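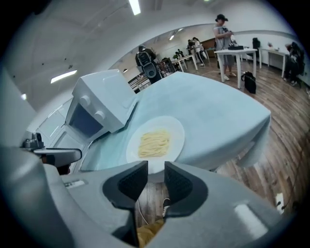 Ticket: play kitchen corner, main room
Product: Guvby play stove + side cupboards, Prinevberg table cloth (light blue)
Status: open, partly fixed
Priority: medium, was high

Original report

Stove knob won't stay on. Bottom one. Pushes back in fine, turns, then drops off into someone's lap about ten minutes later. Top one solid. Have tried swapping the two over and the fault stays with the hole, not the knob, so it's the post on the stove that's worn. Knob itself OK.

Also cloth on the table keeps sliding to the front. Anything sitting near that edge goes with it. Plate of pasta went over twice before lunch. Plain noodles so no stain, but a pain to get out of the carpet tiles by the door.

Please advise re replacement post. Stove is over 11 months old, bought through Udura, have the order email somewhere.

Update 1, 9:40 am

Rang Udura. They don't hold parts for the stove, have to go to Guvby direct. Filled in the web form. It wants a batch code off the back panel. Pulled the stove out from the wall, no sticker on the back. Found it underneath in the end, so tip it forward if you're looking for yours. Take the knobs off first or you'll lose them.

Update 2, 10:15 am

Tried the following on the knob:

- blu tack in the hole. Lasted until morning tea.
- one wrap of plumber's tape round the post. Better. Turns a bit stiff.
- two wraps. Too tight, knob wouldn't seat.

Leaving it on one wrap for now. Don't glue it please, the kids want it to turn and then we can't send it back.

Update 3, 11:05 am

Cloth. Measured and it's hanging about a hand lower at the front than the back. Somebody has put it on the wrong way round, long side should run with the table. Turned it. Still slips, just slower. Table top is very smooth.

Clips from the picnic box don't fit, table edge too thick. Tried non-slip drawer liner under the cloth, cut a piece 40 cm wide and laid it down the middle. Big improvment. Gave it a decent tug from the right hand side and it held.

Please keep the plate back from the front edge all the same. And only one serve of noodles on it at a time, a small pile in the middle is plenty. When it's heaped they hang over the rim and get pulled.

Update 4, 1:30 pm

Reply from Guvby, automated. 6 working days for parts queries. Ticket with them is under the Bratu room, not under our main account, so quote that if you ring.

Had a look at the cupboards next to the stove while everything was out. One door rubbing at the bottom. Loosened the lower hinge screw a half turn, lifted, tightened. Fine now. Oven window wiped down, was sticky all over. Used warm water only - the spray leaves a haze on it.

Update 5, 3:50 pm

Knob still on after the afternoon group. Cloth hasn't moved. Liner is staying.

Outstanding:

- replacement post from Guvby, waiting
- second strip of liner for the front third of the table, need to buy another roll
- cloth needs a wash, cold, line dry. It shrank last time somone put it through the dryer, hence the short side
- pasta from today to go in the bin, not back in the tub

If the knob comes off again put it in the jar on top of the fridge and write the time on this ticket. Don't leave it on the stove, it rolls.

Not closing until the part turns up. Will chase Guvby if there's nothing by the end of the 6 days.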